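Two-arm tabletop kit for a makerspace: anyone used the Dernano?

Posted in Workshop & Robotics, October 30, 2023

Babar Qureshi
Our makerspace has been offered a Dernano two-arm kit at 2295 pounds, reduced for clubs, and I'm the one who has to tell everyone whether it's worth it. We'd want it for evening sessions with teenagers and a few keen adults, mostly picking up small things and putting them somewhere else. Nobody here has programmed an arm before. Is it any good for beginners, and is there stuff we'd need to buy on top? There's also a single-arm set from Holholm that costs a lot less. Thanks in advance!

Omprakash Tripathi
Oh, I love these two-arm setups, so take that into account! I've been teaching on a Dernano since May and I still look forward to switching it on. The first evening is slow (bolting down the bases, sorting the cables, going through the safety pages), but by the second our group had a gripper closing on a small toy and letting go of it again, and there was actual cheering.

My main tip is to start with odds and ends from home. Soft toys, little bits of plastic, a drinking glass if you're feeling brave. Cover the table with something plain and dull so the objects stand out, and leave plenty of clear space in the middle for the arms to meet.
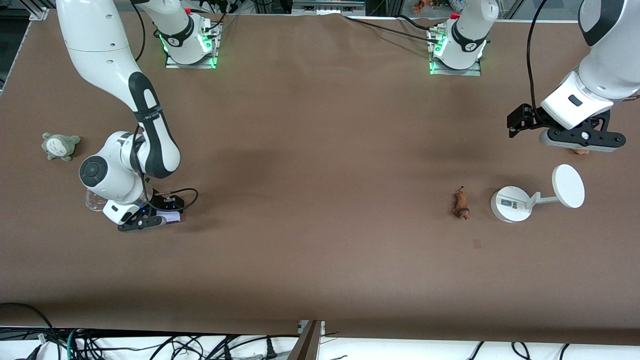

Two arms really do make a difference once people get past the basics. One can hold while the other fetches, and the kids start planning between themselves who does what, which a single arm never gave us. The teaching software saves up to 244 moves per routine and we've not run out yet. Groups of up to 8 work well, beyond that the ones at the back drift off.

Things I'd budget for: a heavy table (ours wobbled until we swapped it), spare gripper pads, and cable clips. Lots of cable clips! The ones in the box ran out on day one. Keep the speed at 20 per cent for the first few weeks as well. It looks painfully slow but people stay calm and you can see mistakes coming.

The manual is the weak spot. Chapter on calibration is muddled, do the left arm completely and then the right, whatever it says about doing them together.

Thongdee
we had the holholm one. fine for the money but only one arm obviously. sold it on after a year

Fesholm_Steve
Agree with Omprakash on the table. Check the delivery too, ours came in two crates and wouldn't go up the stairs in one trip. Ask whether the club price includes the second year of support, because ours didn't and I only noticed when I rang them.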